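Bare processor, old green board: how much paste, and do I bother with the lever?

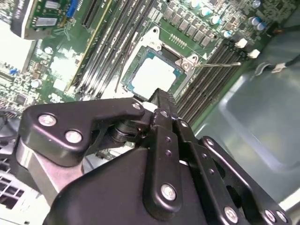 Started by Idris Lougher - 16 April 2019 - Desktop repairs and lost causes

I've inherited the family PC, a grey metal case that has spent its life under a desk collecting fluff. Cooler's off, the chip has been cleaned with alcohol and is still sitting in its socket, and I've got a tube of Trasten paste that cost more than I'd pay for lunch.

Two questions. One, pea in the middle or spread it flat? Two, should I lift the retention lever and take the chip out to look underneath, or leave well alone? The machine was shutting itself down after five minutes of doing anything harder than email. It also made a noise like a hairdryer full of gravel, but that was the fan and the fan has gone to its reward.

ruddock_fan wrote:
Pea in the middle. Leave the chip where it is. Shutdowns under load are heat until proved otherwise, and lifting the lever to have a look is how people end up on here asking about bent pins.

marrowfat wrote:
Spread it. I've used an old library card for years and never had a hot spot. The pea people never take the cooler off again to see what their pea did.

ruddock_fan wrote:
I have taken it off again. It did what peas do.

marrowfat wrote:
Rolled under the fridge?

kettle_descaler wrote:
Before this goes the way of the last paste thread (295 replies, two bans), can I say the heat spreader looks nice and pale and the blue border round it is a good colour to see. If you do spread it, keep it on the metal and stop short of that border.

And I'm with Ruddock on the lever. It's down, it's holding, go and do something else.

Idris Lougher wrote:
Lever stays down, then. I was only going to look because my brother-in-law said to "reseat everything", which is also his advice on marriage.

Next thing: the replacement cooler is a Piltov, second-hand, and the screws feel stiff. Do I do them up one at a time or go round?

kettle_descaler wrote:
Go round. A couple of turns each, opposite corners, until they stop. Don't lean on it.

tinsnips wrote:
I'll disagree with the lot of you. I would have it out. If that PC has been kicked under a desk for years I'd want to see the contacts, and it takes a minute. Lever out and up, plate up, lift the chip straight, look, put it back the same way round. People talk about sockets as if they were made of meringue.

ruddock_fan wrote:
They are made of meringue. I binned a perfectly good Hevisia board that way in November.

tinsnips wrote:
With respect, that was you.

marrowfat wrote:
While the case is open, get a soft brush along that row of black square things up past the socket. Inductors, for anyone taking notes. Fluff loves it round there. Memory out and back in as well, that one I will give the brother-in-law.

Idris Lougher wrote:
Right. Pea applied (sorry, marrowfat), cooler screwed down in opposite corners, memory out and in, brushed wherever I could reach. Fan is plugged in and spins at 3,000 when it feels like it. Ran a film and a virus scan together and it stayed up the whole way through.

It now beeps twice when it starts, which it didn't before. Is that bad or is it just pleased to see me?

tinsnips wrote:
Depends on the board. What does the manual say?

Idris Lougher wrote:
The manual is in the loft. I'll report back.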